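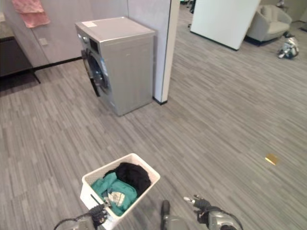 Tips for teaching laundry by remote control

Carry the basket with both grippers on the rim, and keep it low. Held high, it hides the washer door from the head camera.

Stop short of the machine and set the basket down before you reach for the door. Leave enough floor for the door to swing.

Start with two garments. A full load tangles, and a tangled demo teaches pulling. Add more once you have 250 clean runs. We kept 500 in the end and threw out the rest.

Pinch shirts at the shoulder or hem. Prints are slick and slip out of the fingers.

Move at one speed. If you stop to think, cut that run and start over.

Check that gripper cables have slack before each session. Ljubica tapes hers at the wrist.

Shift the basket a little between runs, and turn it now and then. Swap dark clothes for light ones too.

Change operators every hour. Tired hands get jerky on the door handle.

Kalliopi Dimitriou, Lirnon workshop notes, February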